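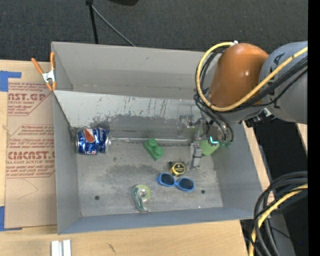
The sorting arm over its bin at the Brerkent shop, June 2024.

I went to the Brerkent open house mostly because Tanner Cormier kept posting about it. Brerkent is a shared workshop, one long room and a paint closet, and its members have been putting together an arm that is supposed to pick mixed junk out of a metal bin and sort it. They call the project Dreltanach. I've been to enough of these evenings to know that "supposed to" covers a lot of ground, so I took a notebook and stayed by the table for most of the visit.

First, the money. The parts sheet taped up by the door gives a total of $3,449, and that leaves out the arm, which came secondhand through a member at a price I couldn't get anyone to repeat. It also leaves out hours. Tanner guessed some 300 of his own since the fall. When I asked what a person could do with 300 hours and a trash can, he laughed, but he didn't answer.

The bin is the part I liked best. It's a big gray metal thing with sloped sides, and the slanted panel at the back is scratched and chipped all along its lower part. You can tell a workbench from a showpiece by that sort of wear. The load was ordinary stuff: a crushed Pepsi can, a green toy block, a little tape measure, blue sunglasses, a tape dispenser with the roll still in it. There was clear plastic in there too, and I had trouble making it out against the gray metal from where I stood. I asked whether the camera had the same trouble. "Sometimes" was the word I got, and later, from somebody else, "yes."

Darius Vītola did the gripper, and he was the straightest talker in the place. It's a slender gray metal thing, and he is on his fourth set of fingers. He told me flat objects are still bad and that sunglasses are a coin toss, depending on which way they land. He wouldn't give me a success rate. The flyer does give one, over 1,000 picks, but it doesn't say what was being picked or who put it back in the bin between tries. I'd want both before I believed it.

Cabling is a mess. Black bundles and a thick yellow cable hang in loops around the joint, and I asked how often something snags. Tanner says they plan to reroute all of it. He said the same in May. A spring clamp with orange handles sits on the corner of the bin, and there was cell-cast acrylic next to it with the protective paper still on, meant for a guard that hasn't been cut yet. I'd have cut the guard first.

The talk ran long. A good ten minutes went to Trandero, the sorting software they write themselves, and whether it should be rewritten before the Montoya fair. I vote no. Fix the cables, get the guard on, and then run the same junk 300 times and write down every miss.

Parking is behind the building, and the lot floods at the low end. Coffee was free. If you go, go early and find Darius.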